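2018-11-26

Jornada de puertas abiertas en Istus

Salí de casa con la idea de estar una hora y volví a la hora de cenar. Istus abría su taller de robótica al público y un compañero de trabajo me pasó el enlace de inscripción. Me tocó el número 204 de la lista, en el último turno de la mañana.

La visita empieza en un pasillo con carteles sobre los proyectos de la casa. Gretov, el más antiguo, es un sistema para clasificar paquetes y lo vimos parado. Jorach es el que trabaja con ropa, y era el que yo quería ver. Según el cartel de la entrada, llevan 373 prendas distintas pasadas por las pinzas desde febrero.

Nos explicaron que la tela es un problema feo. Una caja tiene siempre la misma forma; una camiseta arrugada, no. El robot tiene que encontrar un punto por donde agarrar, y con dos brazos hay que decidir además cuál se mueve primero.

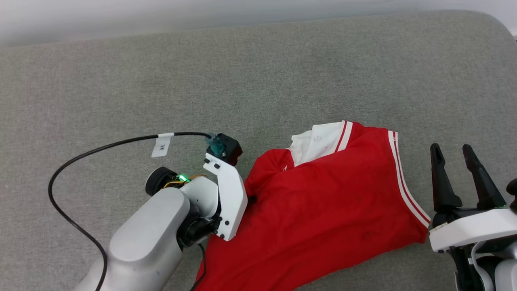
Los dos brazos de Jorach con la prenda roja de cuello blanco.

Me coloqué bastante cerca, al lado del técnico. Lo que más me llamó la atención fue la lentitud. Los brazos se acercan, se paran, corrigen un poco y vuelven a acercarse. En mi turno hicieron 9 intentos con varias prendas y unos cuantos acabaron con la tela otra vez en el mismo sitio. El técnico lo contaba sin apuro — dijo que los cuellos y los puños les dan mucha guerra.

Pregunté por el ruido, que yo esperaba mayor, y por el precio de las pinzas. A lo segundo no me contestaron.

Para llegar, mejor el autobús hasta la calle Sutherland. El aparcamiento estaba lleno y di tres vueltas. El café era gratis pero se acabó pronto.

Comentarios (3)

marisol_t: ¿Sabes si repiten en primavera? Me quedé sin plaza.

El autor: No dijeron fecha. Yo miraría su web en febrero.

tornillo77: Yo fui en el primer turno y Gretov sí funcionaba. Mala suerte.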